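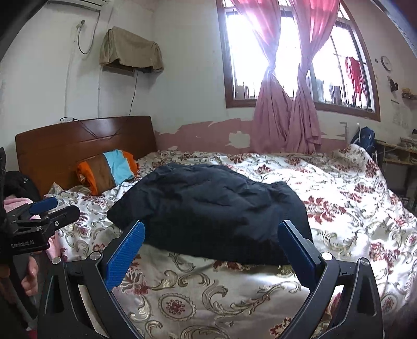
记录组的群里有条回复说,第五局的数字肯定录错了,投手个人自责分加起来是两分,球队自责分只有一分,同一个半局不可能出现两个结果,建议把后援投手那一分改成非自责,整张表就平了。

2022年1月12日,晴,风大。上午核表,下午核表,晚上写这篇。

先把上面那条回复涉及的半局完整抄下来,以后再有人问,直接翻这一页。

Hulme守备,Brondwood进攻,五局上,无人出局开始。

第一棒:游击方向滚地球,游击手正面漏接,记失误,打者上一垒。
第二棒:中外野一垒安打,一垒跑者到二垒。
第三棒:挥空三振,一出局。
第四棒:右中间二垒安打,二垒、一垒跑者都回本垒,得两分。
换投。二垒有人。
第五棒:二垒方向滚地球,传一垒出局,两出局,跑者上三垒。
第六棒:左外野一垒安打,三垒跑者回来,得一分。
第七棒:左外野边线二垒安打,一垒跑者回来,得一分。
第八棒:中外野飞球接杀,三出局。残垒一。

这个半局失4分。争议只在自责与否。

重建过程如下。假设游击手没有失误,第一棒出局,一出局。第二棒安打上一垒。第三棒三振,两出局。第四棒二垒安打,第二棒的跑者从一垒回来。实际比赛里他就是从一垒跑回来的,中间没有借助任何失误,重建时没有理由把他停在三垒,所以这一分是自责分。第五棒滚地球出局,重建后的第三个出局数在这里成立。对球队来说,半局到此结束,之后的得分全部是非自责。

先发投手名下有三分:第一棒的跑者、第二棒的跑者、第四棒的跑者。第一棒靠失误上垒,非自责。第二棒,自责。第四棒的跑者留在二垒,由后援投手接手,责任仍归先发,但他得分的时候重建出局数已经满三个,所以非自责。先发记三失分,一自责。

后援投手名下有一分,就是第六棒的跑者。规则写得很清楚:半局中途上场的后援投手,判定其自责分时,不享受他上场之前那些出局机会的好处。游击手的失误发生在他上场之前,与他无关。他上场时一出局,第五棒之后两出局,第六棒安打,第七棒长打送回,对他本人是自责分。后援记一失分,一自责。

两名投手自责合计二,球队自责一。不相等,不需要改。

Stuler的导出程序里有一个校验项,条件就是"投手自责合计等于球队自责",不满足时整行标红。我去年写过一次邮件说明这个条件在有换投的半局里不成立,收到的回复是已记录。新版本的校验项没有变。现在的做法是在备注栏写"半局中途换投,重建分离",红色不管它。问题是拿到表的人只看红色,不看备注。今天群里的这条就是这么来的。我回了一段,比上面短,附了规则条号,对方没有再说话。是否接受不知道。

如果这个校验项要保留,正确的写法应当是不等式:球队自责小于或等于投手自责合计。反方向出现时才是真错误。我把这一句加在待发给Stuler的清单第一条。

今天核对的范围是整个秋季赛季,57场,去年11月收官。全部采用七局制。打席数录入后刚好过了3,000这条线,这一点只影响文件大小,Stuler在这个行数之后打开会慢,翻页有停顿。我把文件按上下半季拆开,核完再合并。拆分的时候发现,跨半季的连续纪录(连续场次安打、连续无失分局数)会在断点清零,合并后不会自动重算,要手工触发一次。清单第二条。

七局制带来的另一个问题是防御率的基数。联盟文件里写的是乘以七,Cimell那边发来的个人成绩用的是乘以九,两边放在同一张排名表里,Cimell的投手全部偏高,看上去像投得差。换算没有难度,难度在于确认对方每一行到底用了哪个基数。我抽了几行反算,用自责分除以局数再乘回去,大部分是九,有一行两个基数都对不上。再查是局数录错,把三分之一局录成了小数点后一位的一,程序按十进制去除。局数字段的写法要统一:小数点后的一代表三分之一局,二代表三分之二局,显示用这种写法可以,计算必须先换成出局数。最稳的办法是表内只存出局数,显示的时候再换。我们自己的表一直这样存。Cimell的表存的是显示值,所以凡是有残局的投手,防御率都有偏差,越是只投几个出局数的后援,偏差越大。

已经写信给Cimell,请他们把出局数单独列一栏。没有要求他们改防御率的基数,那一栏由我这边重算。

中午吃了剩的面,没有出门。

下午处理暴投和捕逸。

这一项每年都要重来一次,原因是不同场次由不同的人记。球先落地再漏过捕手,一律暴投,这条没有讨论的余地。没有落地的球,看捕手以普通的努力能不能控制住。分歧都在后一类。我把全季标为捕逸的记录调出来,逐条对照纸本上的落点标注。纸本上凡是画了短横的,表示球触地。结果有5条标了短横又记成捕逸,互相矛盾。其中有录像的我看了录像,确认触地,改暴投。没有录像的按纸本标注改,因为落点标注是当场画的,暴投或捕逸的判断常常是局间补的,前者可信度高一些。

改动的后果要顺着往下查。捕逸改暴投,靠这个进垒得分的,原来可能是非自责,现在要变成自责,因为暴投算投手的责任,捕逸在重建时要剔除。五条里只有一条牵涉得分,是对Brondwood的第二场,三垒跑者在两出局时回来,下一棒三振结束。原来按捕逸剔除,跑者停在三垒,非自责。改成暴投之后,这一分自责。投手自责加一,球队自责加一,捕手捕逸减一。这名投手赛季防御率会动,排名不变。

再下一项是双杀失误。规则是:为了完成双杀而传偏,如果跑者没有因此多进一个垒,不记失误,因为不能假定双杀一定完成。但是传球是好的,接球的人把球掉了,而接住就能完成双杀,这时要记接球者失误,并且给传球者助杀。我们这一季有两次把后一种按前一种处理了,理由栏都写"双杀不可假定"。这句话被当成通用的,用错了地方。"不可假定"管的是传球那一段,接一个已经到手套里的好球,不在此列。两次都改。改了之后打者仍然是野手选择上垒,不是安打,打击率不动,一垒手守备率动一点。

盗垒这边查了两处。一处是跑者起跑,捕手传球到位,二垒手掉球,跑者安全。原记盗垒成功。应当记盗垒失败,二垒手失误,捕手助杀,前提是记录员认为接住就能出局。纸本上写着"球先到,掉",这个前提成立。改。另一处是末局大比分落后,一垒跑者上二垒,守方没有任何牵制或传球的动作,原记盗垒。这里要看守方是不是真的放弃。比分、局数、一垒手是否贴垒,都要看。录像里一垒手已经退到后面去守,捕手接球后没有看二垒。按防守方不理会处理,记野手选择进垒。这条是判断题,另一个记录员给出别的答案我也能理解,但是既然归我定,就定下来,理由写全。

打点有一处。满垒,一出局,滚地球到三垒手,三垒手传本垒偏高,跑者得分,没有人出局。原记录没有给打点。重看:球打得很慢,三垒手接到的时候跑者已经接近本垒,即使传好也来不及,而且出局数不到两个。按规则,记录员认为没有失误跑者也会得分的,应当给打点。给。传球那个失误取消不取消,要看其他跑者有没有因为传偏多进垒。没有。那么这个失误本身就没有产生任何后果,跑者无论如何安全,后面的人也没有多跑,失误应当取消。打者记野手选择。三垒手守备率恢复。自责分同时要重建,这一分由非自责变为自责。改一个格子,连带动了四个人的数字。

这类连锁改动,Stuler没有联动功能,每一处手工去改,漏一处就留下一个不平的表。我用的顺序是固定的:先改逐球记录,再改打者,再改跑者,再改野手,再改投手,最后改球队。每改完一层在纸上划一道。顺序本身没有依据,只是不能跳。

傍晚把两个半季合并,重跑平衡检查。打席数等于得分加残垒加被出局,两队分别算,全部相等。对方刺杀数等于出局数,相等。投手失分合计等于对方得分,相等。自责合计按不等式检查,没有反方向的行。Cimell主场的一场,助杀比纸本少一个,找了很久,是一次夹杀,传了好几次,中间有一名野手碰过两回球。同一次夹杀里同一名野手最多记一个助杀,纸本上给他画了两笔,录入的人已经按规则只录了一个。表是对的,纸是错的。在纸本旁边用铅笔注明,不涂改原来的笔迹。

还剩三件没有做。

一,先发投手胜投资格的局数。七局制比赛,联盟文件引用的是五局的标准,但文件另一处又写了四局,两处日期不同,后写的那一处没有注明废止前一处。影响到的只有提前退场而球队保持领先的场次,数量不多。在联盟书面答复之前,胜投栏先用铅笔,不录入。

二,场地因素。Hulme的右外野比其他球场浅,飞球变二垒安打的比例高。样本太小,今年仍然不做修正,只把主客场拆开列。去年有人要求给一个修正系数,我没有给,今年还会有人要。

三,纸本扫描。Brondwood客场的几张用的是很淡的铅笔,扫出来看不清好球和界外球的区分。准备调高对比度重扫,不行就照着原件重抄一份,两份一起存。

给Stuler的清单目前的内容:校验项改不等式;合并文件后连续纪录自动重算;局数字段分离存储值与显示值;备注栏随行导出,不要截断。最后一条是晚上才加的,导出后的备注只保留前半句,"重建分离"四个字正好被截掉,剩下"半局中途换投"。群里那位看到的可能就是截断后的版本,那么不看备注的说法要收回一半。

明天先发信,再扫纸本。铅笔要削。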